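Tandov Long-Sleeved Work Top, Series 804

Home / Workwear / Tops / Long-Sleeved

Item group: 804
Supplied by: Marulanda Institutional Clothing
Availability: in stock in white, navy and stone; other colors to order

Overview

The Tandov Series 804 is a pullover work top with long sleeves, intended for staff who spend most of the day indoors and on their feet. It is supplied to laboratories, schools, food preparation areas, packing rooms and light assembly departments. The garment is sold singly and in packs, and may be purchased outright or placed on a laundry contract through our Vitodmont service center.

Series 804 replaces Series 744, which was withdrawn in February. Customers who hold stock of the earlier series may continue to use the two together. The white is matched between the two series; the navy is slightly darker in Series 804, and departments that require a uniform appearance in navy are advised to change all garments at the same time.

Fabric

The body and sleeves are cut from a single-weight knit of cotton and polyester. The cotton is on the inner face of the fabric and the polyester on the outer face, so that the garment feels like cotton when worn but releases stains more readily in the wash. The knit is closed enough that the white top may be worn without an undergarment, although many employers require one in any case.

The fabric is not flame-resistant and has not been treated to repel liquids. It must not be selected where a risk assessment calls for protective clothing. Customers who need a treated garment should refer to the Stistutell range, which is listed separately and has its own care instructions.

Construction

The neck is round and finished with a ribbed band. A tape is sewn across the back of the neck and along both shoulders to keep the garment from stretching out of shape on the hanger. Side seams are overlocked and then top-stitched. There are no buttons, snaps or exposed zippers, and no outside pockets. An inside pocket can be added at the left hip on orders of 19 garments or more.

The hem is straight and long enough to remain tucked in when the wearer bends. A vented hem, for those who prefer to wear the top loose, is available in white only.

Sizes

Series 804 is made in one pattern from XS to 4XL, with a tall option from M upward. The tall option adds length to the body and the sleeves but does not change the chest. Sizing follows the chest measurement, taken under the arms with the tape held level. Wearers who fall between two sizes should order the larger if the top will go over another layer.

Fitting sets are available on loan. A fitting set contains one garment in each regular size, and is sent out with a return label and a sign-out sheet. We ask that sets be returned unwashed and within the loan period - a set that comes back incomplete will be invoiced for the missing sizes.

Colors and Marking

White, navy and stone are held in stock. Names, department titles and logos can be embroidered on the left chest or printed across the back. Embroidery is recommended for garments that go through a commercial laundry. Heat-applied labels are suitable for home washing but tend to lift at the corners under a press.

Artwork should be sent as a vector file. A stitched sample is prepared for approval before the first order is produced, and the approved sample is kept on record at Marulanda for repeat orders. Changes to approved artwork are treated as new artwork.

Washing and Care

Wash before first use. White garments may be washed hot; navy and stone should be washed warm, inside out, and apart from whites. Do not use fabric softener, as it coats the outer face of the knit and makes stains harder to remove. Oxygen-based bleach may be used on white. Chlorine bleach will yellow the polyester and should not be used on any color.

Tumble dry on a medium setting and remove promptly. Pressing is not normally required. If a pressed finish is wanted, use a medium iron on the inside of the garment and keep it away from any printed area.

Small holes near the seams can be repaired by the Vitodmont service center at a fixed charge per garment. Tops with worn fabric at the elbow are not repaired and should be replaced.

Sleeves and Cuffs

The sleeve is set in with a gusset under the arm. The gusset gives room for the wearer to lean and reach forward without drawing the hem up or pulling the neckband to one side. Departments moving from a woven shirt to Series 804 often find that a smaller size is suitable for this reason, and a fitting set should be used before quantities are fixed.

Two cuffs are offered. The ribbed cuff (804-R) holds at the wrist and fits neatly under a glove. The open cuff (804-N) has a plain turned hem and slides easily up the arm, which makes it the usual choice where hands and wrists are washed often or where the forearm is kept clear during bench work. Both cuffs are the same price, and the two may be mixed within one order.
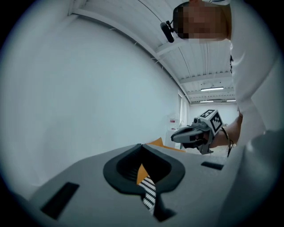
Ordering

Orders may be placed by purchase order, by account login or through a named buyer. Please state the item group, cuff, color, size and quantity on every line. Lines without a cuff code will be filled with the ribbed cuff.

Standard packs contain garments of one size and color only. Mixed packs can be made up on request but are not eligible for the pack discount. Stock colors without marking are dispatched from Vitodmont on the next working day. Marked garments are dispatched once the sample has been approved and production is complete; a date is given with the order acknowledgment.

At the last stock count, 1,403 garments in this series were held ready for dispatch. Large openings and department transfers should nevertheless be notified in advance, particularly where tall sizes are needed.

Returns

Unworn and unmarked garments may be returned in their original bags for credit. Garments that have been embroidered, printed or fitted with an inside pocket cannot be returned unless faulty. Faults should be reported with the batch number, found on the white label inside the left side seam. Please do not remove this label before the garment has been inspected and accepted.

Contract Customers

Garments on a laundry contract are collected, washed, inspected and returned according to the schedule in the service agreement. Each carries a barcode at the hem. Contract garments remain the property of Marulanda and should not be altered or washed at home - wearers who leave their employment must hand them back with their locker key.

Inquiries about contracts, fitting sets and marking should be addressed to Aparecida Rangel, Institutional Accounts.

Page last revised: Oct 12, 2018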